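The Case Against the Charged Bag

March 15, 2025

My town started charging for plastic bags last year, and I have been told many times since then that it is working. I would like to believe it. I voted for the people who passed it. But every time I ask what "working" means, I get a number for how many fewer bags the grocery stores hand out, and then everyone smiles as if the matter were closed.

Of course the stores hand out fewer bags. They charge for them now. If you put a price on napkins, people would take fewer napkins and wipe their hands on their pants.

What I want to know is what we are buying in their place. I used to line the bathroom trash can with a bag from Pleso, the supermarket at the end of my street. So did my neighbors, my sister and everybody I have ever asked. That bag made two trips, one with the groceries and one with the garbage. Now I buy trash bags on a roll, and they make one trip, straight to the dump. They are thicker than the old ones, too. None of these show up in the town's count, which only covers checkout lanes.
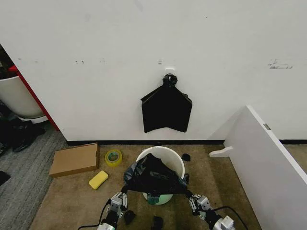
Black plastic bags on a wall hook.

Then there is the tote. I own 6 of them at last look, which I am told is low. Two came from Zomance, free with an order I would have placed anyway. One is from a bank. They are heavy cotton, and cotton takes water and land and a long ride on a ship. A tote can make up for that if you use it for years. I forget mine in the car, stand at the register feeling foolish, and buy another one. I doubt I am the only shopper in the state who does this.

The defenders have an answer, and it isn't a stupid one. They say the point was never the dump. The point was the bags in the trees and in the creek. Fine. I walk along that creek most mornings and I do see fewer bags in it. I also see as many cups, lids, chip wrappers and takeout boxes as before, and I haven't heard of a plan for those. The creek cleanup last March brought in 840 pounds of trash, by the town's own report, against 600 the spring before. I don't claim the bag law caused that. A wet winter could do it, or more people picking. I only notice that the bigger number didn't make it into the mayor's newsletter.

The town has also spent $4,000 on signs. They are green, they have a turtle on them, and we are a long way from any turtle that could choke on something from Pleso. I would have put the money into a second trash can at the boat ramp, where the only one is full by noon on any warm day.

I am not asking for the law to be thrown out. Paying a few cents for a bag hasn't hurt me, and I'd be glad to be proved wrong about the rest. But somebody should count the rolls of trash bags sold in town before and after. The stores have those figures. Mok Hardware, where I buy mine, could probably print them out in an afternoon. If sales are flat, I'll write another column and eat my words. Until someone asks, I'm going to keep my applause to myself and my one decent tote on the front doorknob, where I might remember it.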